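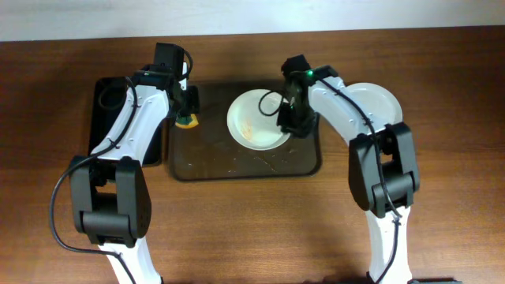 Table cleanup task, both arms on the new fingers. Sponge on the left, plate on the right.

1/ Spent the last stretch comparing two sets of gripper fingers on the bimanual setup. The short hard ones that came with the arms, and a longer set with a soft pad that Relu Văduva printed for us in February and I never got to. Notes in this thread, 5th September.

2/ Task is clearing leftovers. One gripper holds the plate by the rim, the other takes the sponge and pushes the food off. I used thin yellow strands because they stick and tangle. Rice was too easy.

3/ Ran 100 episodes per finger set, teleoperated, same operator for all of them (me). Same table, same plates, same dark brown tray. Lights left alone.

4/ Plate rim first. The short fingers close on it fine if you come in level. Tilt the wrist a little and they ride up over the edge. The soft pads forgive more, but they flex, so the plate swings when you wipe.

5/ Sponge is the other way around. Soft pads hold it well and you can lean on it. The short fingers pinch one corner and the sponge folds under. I dropped it enough times that I started approaching from the long side.

6/ Wrist cameras. Longer fingers take up more of the view, and with the sponge in the grip I was mostly looking at sponge. Moved the camera mount back 6 mm and that helped. Going further put the cable in the way.

7/ On cables - leave more slack at the wrist than you think. I had it tight in the first sessions and could feel the arm fighting it near full reach. It now loops out to the side and has stayed clear.

8/ Controller: tried the Filtholm board against the older Ganari one for four sessions each. Filtholm is smoother at low speed, and you want that for wiping. It also faulted three times on startup and needed a power cycle. The Ganari never did that.

9/ For now I'm running soft pads on the sponge side and short fingers on the plate side. Mixed sets mean two calibration files. Aliki Nikolaidis is adding a check so we can't load the wrong one.

10/ Next is a stiffer pad, same shape. Will post the numbers when both sides have the same episode count.

14 replies · 23 reposts · 88 likes

More from this account
Christodoulou force sensor, first week
Homing routine for the Clilus arms
Wrist camera mounts, which screws to use
Teleop latency over a long USB run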